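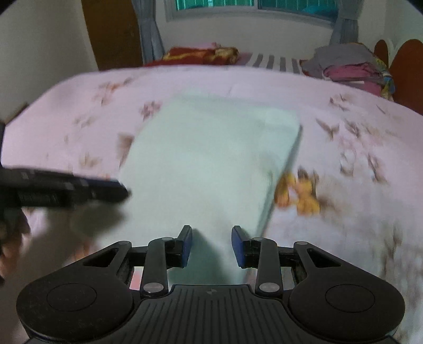

Galtdale bedroom set - gallery

Quick page, more text when the writeup is done. Posted Sep 29, 2022.

Pictures from the hand-held gripper work, soft things on beds. Question was simple: does a policy trained only on hand-held demos cope with cushions and folded cloth in a real bedroom, clutter left alone. Short version, partly. Cushions yes, thin cloth not so much.

Picture at the top: green cushion, patterned sheet. Black linkage fingers with the blue inner pads, open, cushion straight ahead. Left hand is holding a black remote-style device. Pile of folded clothes to the right stays put, we wanted it in the view.

Where the data comes from

Four homes, seven object types, same gripper in all of them. Ostthorpe and Galtdale went into training. Malent and Carrasco held back for testing, no demos from either one used.

What we call a demo: start with fingers open, approach, close, lift, put down on the other side of the bed. Anything with a dropped object gets kept but tagged. First two sessions in Ostthorpe had the tags wrong, fixed now, please re-download if you grabbed the early set.

What came out

Cushions and pillows transfer fine to the new homes. Patterned sheets didnt hurt, which surprised us a bit - we expected the print to pull the fingers off target.

Folded cloth is the weak spot. Policy likes to close on the top layer only and then the stack slides. Adding demos with a steeper approach helped in Malent, hardly at all in Carrasco.

Blur: fast hand motion gives soft frames. We tried filtering them out and results got worse, so they are back in. Not sure why yet. Might be that the filter threw away most of the approach phase along with teh bad frames.

Still to do

Towels. Blankets. A rerun of Carrasco with the curtains closed, lighting there is all over the place. Aiming for November.

Numbers per home go in the writeup, not on this page. Reuse of the picture is fine, link back to the gallery.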